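# Chapter 3: When the Arm Stops

In July 2019 a bin-picking cell at the Nenwood works stopped in the middle of a shift and would not restart. The arm had gone down into the bin, closed its gripper and begun to lift. Partway up, the controller reported fault 127, a lost signal from the gripper, and held every joint where it was. The operator cleared the fault and pressed start. The arm moved a short distance and the same fault came back.

Over the next two hours the fault was cleared 10 times. The gripper was changed for the spare, then changed back. The controller was switched off and on. Pranab Bhattacharjee, the maintenance fitter on the following shift, read the log before he touched anything and saw that every stop had happened with the last joint turned well to one side. He asked for the cell to be isolated and felt along the gripper cable with his hand. The outer sleeve was sound. Inside it, two of the cores had broken.

This chapter deals with faults of that kind: faults that come and go with the position of the arm. They are common and they waste a great deal of time. They can also be dangerous, for reasons set out in section 3.4.

## 3.1 The cable as a moving part

Most people who are new to robot cells think of a cable as something fixed, like the wiring in a wall. On an arm it is a moving part and it wears like one. Every time a joint turns, the cable that crosses it must bend, twist or slide. 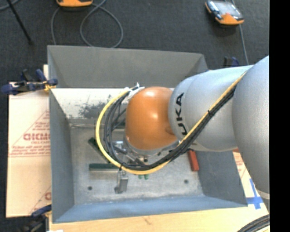 Bin picking is harder on cables than most other jobs. The parts lie at any angle, so the wrist has to approach from many directions, and the cable is seldom bent the same way twice in a row. Slack has to be left for the largest turn the wrist will make. On an arm like this one, the slack becomes a wide loop standing out beside the orange joint housing, with the yellow cable on one side and the black ones spreading apart within the curve. A loop of that sort can catch on the wall of a bin or on a part. If it is made smaller, the cable pulls tight at the end of the turn. The fitter has to find a length between the two, and then check it at every position the program can reach.

Ties need the same care. A tie holds the bundle in one place, and the bending is then forced into the length on either side of it. At Nenwood the break was found 3 cm from a tie that had been added during an earlier repair. It had been pulled tight enough to mark the sleeve.

## 3.2 Reading the log first

The Bepari controller used at Nenwood stores the joint angles each time it stops. The log for that month held 649 entries, most of them ordinary pauses. Sorted by fault number, the pattern was plain – but the log had not been opened until the second shift came on.

Before clearing a fault for the second time, write down:

- the fault number
- the position of each joint
- whether the arm was speeding up, slowing down or still
- what the gripper was holding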